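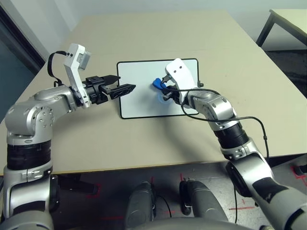 The small whiteboards at the Olum Building have outlived two coffee machines, one reorganization and a paperless office policy. As of October they also have rules.

The rules fit on a single sheet taped up by the supply closet, and they were written by Shalini Ahuja, who runs the front desk and has heard every complaint there is to hear about smudges. Boards are to be wiped before they go back on the shelf. They are to be wiped flat on a table, with the felt block, and never with a sleeve. Anyone who writes "DO NOT ERASE" must add a name and a date, after which the board may be erased anyway.

The building bought 12 of the lap-sized boards a few years ago from a supplier called Pathak, on the theory that people in meetings would hold them up and be brief. People held them up and were not brief. The boards then drifted into general use as lunch lists, parking maps, scorecards and, in one case, a tray. An order for felt blocks and markers followed, and then another. The supplies line for the past year came to $2,278, a figure that got a longer hearing at the last tenants' meeting than the roof did.

Much of the trouble is ghosting, the faint trace that hangs around after a board has been wiped. Blue is the usual offender in the building, though red has its enemies. Seema Bisht, whose office is on the second floor, told the meeting she had spent most of a budget presentation trying to read a number that belonged to someone else's budget.

"I agreed to it, too," she said.
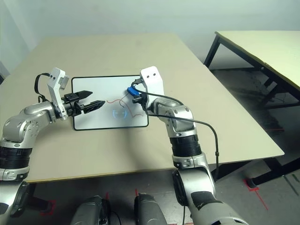

Ahuja's sheet takes a firm line on technique. Start at the edges, she writes, where everyone forgets, and work toward the middle in straight passes. Circles just move the ink around. Press the block down evenly, lift it at the end of the stroke and tap it out over the trash can, and by "the trash can" she means the trash can. Old marks may be traced over with a fresh marker and wiped right away, which loosens them. Spray is allowed once a week. The spray is kept at the desk and must be asked for by name.

She would also like it known that a board with a squiggle in the corner is not a clean board. Nearly all of the returned boards, she says, have a squiggle in the corner.

A rival plan came from Gun-woo Pyo on the third floor, who proposed replacing the lot with one large glass panel in the lobby. He brought a brochure from a company called Voren. The panel was priced at more than $800 before installation, and there was some concern about what people would write on it at eye level, facing the street. The plan was tabled, and the brochure was last seen under a plant.

For now the boards stay. They get a sign-out sheet, which is on paper, and a shelf with a label. A thirteenth board turned up during the move to the new shelf, behind a filing cabinet, with a list on it that appears to be from the spring before last. It has been wiped. The word "urgent" has not entirely come off.
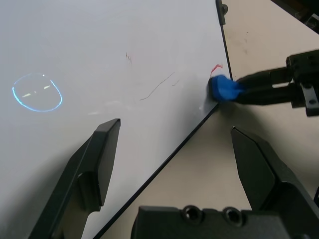

Manju Nishad thinks the rules go after the wrong people. The markers are the problem, she wrote in to say, and half of them are dried out because the caps get left off, so everyone leans harder and the line never comes up. She would throw out every marker in the building, buy decent ones and let people wipe in circles if it makes them happy. She also asked for the lunch list back. It was on the shelf at nine and gone by noon, and two people on her floor got soup they had not ordered.

Ahuja said the lunch list had no name and no date on it.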